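Sorting bricks by colour, one tray at a time

Teodoro Zabala has been selling second-hand building bricks for 18 years, and he still starts every batch the same way, with the colours.

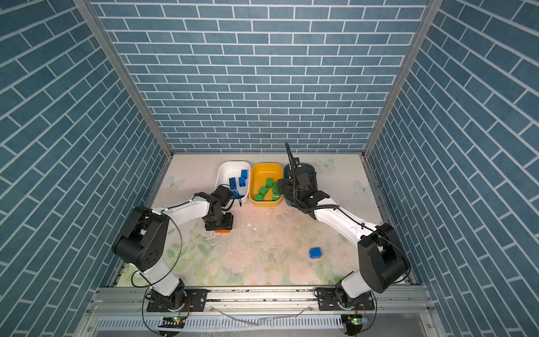 Start with two colours

Most people tip out the whole box and look for the parts they need. Zabala thinks this is why so many sets never get finished. He picks two colours, usually blue and green, and leaves the rest in the box until those are done.

Any shallow tray will do. A white one and a yellow one are easy to tell apart at a glance, and blue or green bricks show up well on either. Low sides matter more than size. "If you have to dig, it's too deep," he says. A deeper round bin is fine for things you don't want to look at again until the evening.

What to put underneath

Bricks roll and bounce on a bare table. A printed mat with flowers or butterflies in pale colours keeps the noise down, and scuffs can be left alone. Zabala bought his last one from Milten and has wiped it down every October.

How long it takes

A mixed lot of 632 bricks took him 54 minutes to split by colour. Sorting by shape came afterwards and was slower. He does the small plates last, by the window, and stores them in Drulten jars with the lids off for a night if they have been washed.

Odd pieces from other makers go in an envelope marked with the batch number. Buyers do sometimes ask for them, and he posts them at cost.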